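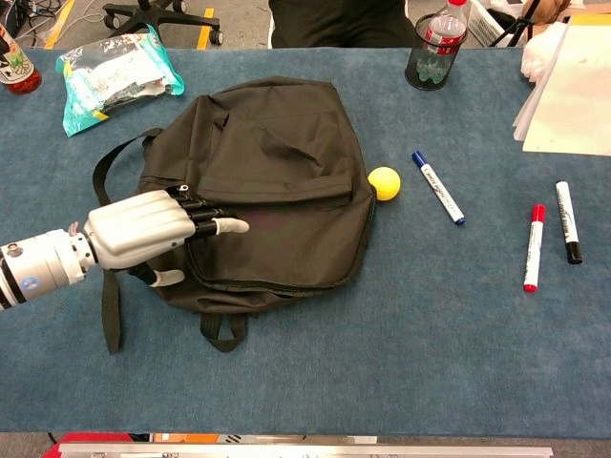 Dark backpack on the carpeted tabletop, front pocket facing up.

Print this page | E-mail this page

Bags for life? A Friday at the Bustamante open day

The Bustamante works in Jiltden opens its doors once a year, in July, and invites anyone who likes luggage to come and see how it is made. I do like luggage. I also own four bags that were sold to me as the last one I would ever need, so I drove up with my guard raised.

Parking was in a field. From there you follow painted footprints to a side entrance, where I was handed badge number 281 and a tote bag, which is an odd gift to give people who have come to look at better bags. The tote's handle had a loose thread before I reached the coffee.

Tours left every half hour. Ours was led by Yolanda Collado, who has been on the sewing floor long enough to talk over the machines without raising her voice. She was the best part of the day. Her subject was bar tacks, the short dense rows of stitching where a strap meets a bag, and she let us pull on a good one and a bad one. I could not tell the difference by hand. She said most people can't, and that a store display won't help you much either.

The cutting room was quiet and we were moved through it fast. I asked where the fabric comes from. "Several partners" was the reply, from a man in a company polo shirt who had joined us at the door and stayed with us until the end. I asked whether all the bags in the catalog are sewn in this building. The premium line is. The rest is "finished" there. I asked what finishing means and got an answer about quality control that I wrote down and still can't make sense of.

Then the talk on durability, held in the canteen. The claim is that the new Cirnon daypack has been through a test in which the zipper is opened and closed until something gives. There was a chart with a very tall bar for the Cirnon and a short bar marked "typical." Typical of what? The axis had no numbers on it. A woman near the front asked about coffee spills and dust, and whether the test was run on a clean zipper. It was. My zippers have crumbs in them.

The warranty got a slide to itself. Lifetime, in big letters. Lifetime of the product, in small ones, and the product's expected lifetime is for the company to decide. Straps, buckles and zippers are "wear items." Take those away and what you have covered is a sack.

The shop is at the exit, naturally. The Cirnon was $104 with the open-day discount. The Grondosov, a big travel pack with a padded belt, was $699, and I tried one on. It was very comfortable, as an empty pack tends to be. I asked if I could put some weight in it and was told that the sandbags were for staff use.

I'll give them the repair bench. It was at the back of the shop with 3 people working at it, they fix other makers' bags, and the prices were written on a board where you could read them. I left my oldest bag with them for a new slider. If it comes back working I may go again next year, though I'd skip the canteen talk and arrive early enough for the first tour, before the coaches.

The tote went in the trash at home. The handle had come off in the car.

Contact | Copyright, all rights reserved | Back to top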